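Plodmont Robotics Practice Office
Our guidance on simulated kitchen tasks takes effect in September. A short thread on what participating labs are asked to do.

1/ Every simulated episode must be logged with its starting layout. Items that play no part in the task stay in the log. Clutter affects results and should be reported.
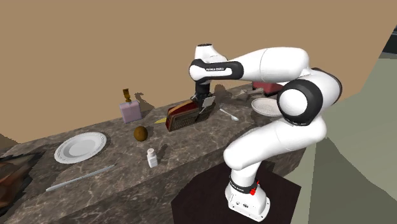 Simulated counter with a Franka Emika arm, gripper at the dark red item.

2/ Labs should report at least 50 episodes per task, failures included. Selected runs may be shown in talks – they may not stand in for the full set.

3/ Close views are reviewed separately from wide views. Reviewers note the finger positions on either side of a handle before any grasp is scored.
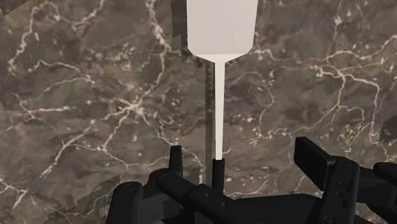
Close view: spatula and open gripper fingers over marble, simulated.

4/ Contact between the gripper and any item outside the task is recorded as an event, even when the task is completed.

5/ Questions on the scoring sheet go to Vojtěch Dvořáček. Comments on the draft are open until the end of the month.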